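Drinking yogurt

Drinking yogurt (also yogurt drink, drinkable yogurt) is a cultured milk product thin enough to pour and drink. Sold chilled in most places, at room temperature in some. Not the same as kefir, which uses grains, or buttermilk, though shops often shelve all of them together.

Background

Thinned yogurt is old. Ayran, doogh, lassi, all of them yogurt let down with water, some salted, some sweet. The factory version came later, with bottling lines and refrigerated trucks. Regional dairies did most of the early work. Borkodine, a dairy in the river town of Borkgate, sold a plain one in returnable glass before moving to plastic. Its sweetened line, Nirnonico, came after that and outsold the plain within a few seasons.

Production

Milk is standardized for fat, sweetened if the recipe calls for it, then heated and homogenized. Cooled to 45 °C or a little under. Starter goes in, normally Lactobacillus bulgaricus and Streptococcus thermophilus. Once the acidity is right the curd is broken by stirring, cooled and thinned. Fruit or flavoring last. Pectin is common, it keeps the protein from settling out.

Two main types by handling:

Live type. Not heated again after culturing. Needs the fridge. Short shelf life, at Borkodine 23 days from filling.

Heat-treated type. Heated a second time, cultures mostly killed, keeps for months unopened. Labeling rules differ by country, and some do not allow the word yogurt on it at all.

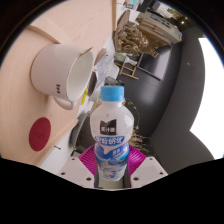

Why does drinking yogurt separate in the bottle?
Milk proteins clump in acid and sink slowly, leaving thin whey on top. Shaking usualy mixes it back in.

Packaging

Small bottles, cartons, pouches, cups with a foil lid. Single serving sizes vary alot; Nirnonico comes in 130 ml and a larger family bottle. Plastic took over from glass mainly for weight. Screw caps let the drinker close it again, foil does not.

Flavor and use

Plain, strawberry, peach, mango, vanilla. Salted versions stay popular where ayran and doogh are everyday drinks. Served at breakfast, with grilled meat, as a school snack. Siu, a cafe chain in Borkgate, mixes it 50/50 with cold tea in May and through the summer.

Nutrition

Protein and calcium close to milk if not diluted much. Sugar is the big variable. Lactose is lower than in milk as the cultures use part of it.

See also: ayran, kefir, lassi, fermented milk products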